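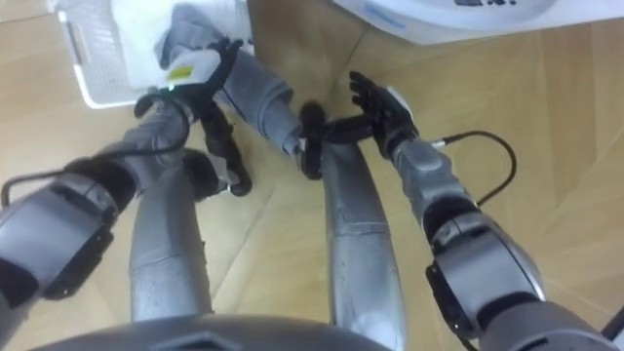
Do you wash new towels before you use them the first time?

Wash them first, on their own, with half your normal powder and no softener. The fluff that comes off in that first wash is fluff that would otherwise end up on your face.

That's the short version for whoever wrote in from the digest. Now the long one, sorry, I've had a big mug of tea and the machine's got ages left to run!

On 27th March a list member wrote:

> Hello all, long-time reader, first post. We've moved into a flat
> with a front loader after years of a top loader at my mum's and I
> can't get on with it. Towels come out stiff as a board and there's
> a smell, sort of like a pond. I'm using a full scoop of powder and
> a good glug of softener every time. I've also got grey fluff all
> over my black work trousers. Is it the machine (it's a Tormont, it
> was here when we came) or is it me? Also my flatmate says you must
> never put towels in with anything else, is that a real rule or is
> she just fussy?
>
> Thanks in advance, and sorry if this has been done to death.

It has been done to death but we like it, so don't apologise.

I'd say it's a bit of both. Front loaders use a lot less water than the old top ones, so a full scoop of powder hasn't got enough water to rinse away in. It stays in the loops of the towel and dries there and you get cardboard. Then the softener goes on top and coats the lot, and now your towel won't soak up water either. I did this for years. I had a set of grey ones from Grovex that I was convinced were just rubbish towels, I'd moaned about them on here and everything, and then I ran them through twice with no powder at all and the water in the door was foamy both times. Foamy! From nothing! They've been fine ever since and I take back what I said in November.

So, do that first. All your towels, warm wash, nothing in the drawer. If you see suds, do it again. After that I use two level spoons for a normal load and that's in hard water. If you're in a soft water area you'll want less.

Softener I'd stop altogether on towels. Some people here swear by white vinegar in the softener drawer and some people say it's bad for the rubber, and we had a thread on it that went on so long I muted it. I don't use it. Shaking does more than anything you can pour in. When the wash is done, take each towel out by itself, get hold of it at one end and give it a proper crack, then turn it round and do the other end. It stands the loops back up. If they come out all wound round each other like rope (mine always do, the bath sheets are the worst) then untwist them before you hang them, or they dry in that shape and feel crunchy along the folds.

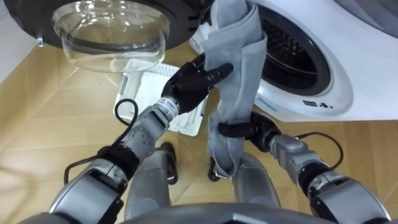 The pond smell is very likely the rubber seal round the door. Pull the fold back with your fingers and have a look in the bottom of it, and take a torch because it's dark grey on dark grey in most machines and you can miss all sorts. I found a hair grip, a coin and something I think had been a tissue. Wipe it out with an old flannel and hot soapy water, dry it, and then leave the door open between washes. Wide open if you've got the room, or just on the latch if you haven't. Same with the drawer. Then an empty hot wash every few weeks. I don't know the Tormont ones myself but there'll be a filter somewhere, usually low down at the front behind a flap. Put a tray under it before you undo it. I mean it about the tray.

As for your flatmate, she's fussy and she's right. Towels shed on everything, and black trousers show it worst. Zips and hooks pull the loops as well. I'll put a grey towel in with grey socks if I'm short of a load but that's as far as I go. Don't stuff the drum either, you want to be able to get your hand in on top.

Whoever asked off-list which towels I'd buy now: the Magbanua ones, the plain sort in Suva grey. They're 500 gsm, so thick enough to feel nice but they still dry on the airer overnight in my back room. I had a 699 gsm one as a present once (who comes up with 699?) and it took two days and went sour before it got there. The hand size were 19 quid for a pair when I last looked, and I've got nearly 20 of the things now if you count the ones gone to rags.

Let us know how you get on with the no-powder wash, I want to hear if yours foamed too. Mine's just started its last spin so I'm off to peg out.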